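Collecting demonstrations in sim, part 2: the wrist view

In the last post I covered the controller mapping and why I gave up on the keyboard. By the end of it I had 800 demonstrations of a two-finger gripper working in a simulated kitchen, stored in the format Plirken writes out by default. This post covers what happened when I trained on them, what I threw away, and how I'm recording the replacement set.

The setup hasn't changed much. Plirken runs the scene and the physics. Gikon is the logging layer I wrote on top of it, which records joint positions, gripper width, commanded action and one rendered view from the wrist. Training runs on a second machine in the garage, which is cold enough in June that I've stopped worrying about fan curves.

The first policy trained without complaint and was poor at everything. Loss went down, validation loss followed it, and in rollout the arm would approach the bench, stop short and oscillate. I spent two evenings looking at the network before I looked at the data. The fault was in the data.

Gikon was stamping each action with the time it was written to disk, and each view with the time it was rendered. Under load those drifted apart. In the worst episodes the action was paired with a view from several steps earlier, so the policy was learning to respond to where the gripper had been. I've moved both to the simulator's step counter, and the logger now refuses to save an episode if any step is missing either half. It also checks that the counter is monotonic, after one reset partway through a run produced an episode that went backwards.

The second problem was idle time. I pause a lot when I'm driving the arm, mostly to work out which way I'm facing. Those pauses are recorded as steps with near-zero action, and there were enough of them that standing still became a very safe prediction. Trimming is now done at export: any run of idle steps at the start or end of an episode is dropped, and idle runs in the middle are shortened. I keep the raw files so the threshold can be changed later.

After both fixes I re-exported the original set and kept 200 episodes. The rest had timing that couldn't be recovered. The target for the new set is 3,000, which at my current rate is a lot of evenings, so I've been fussier about what goes into each one. Starting pose is randomised, surface colours and textures are swapped between episodes, and approach segments with open fingers are logged as their own class.

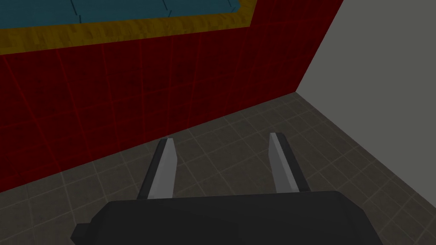
4 min read

With the wrist camera mounted where it is, both fingertips stay in view, and the gap between them leaves a clear patch of floor. The fingers are light grey on the front face and much darker on the side, so they separate well from the red tiled panel and the brownish floor. Plain grey wall is harder to get anything from. It has no texture, and when it fills most of the view there is very little to say how far off it is. The grout lines help a good deal with that, and I've started rejecting random starting poses that show no floor at all.

The teal and ochre on the bench came out of the texture randomiser. I've left the palette wide. An earlier run with muted colours gave a policy that fell over as soon as the cabinet changed.

Labelling is done in Yin, a small viewer that steps through an episode and lets me mark segment boundaries with two keys. It needs an undo. At the moment a wrong mark means reopening the file.

The export script and the step-counter patch are in the Tindodness repository under the logging folder. The config there still has the old idle threshold, so change it before you run anything. Next I'll be adding a second view from a fixed position and measuring whether it's worth the disk space.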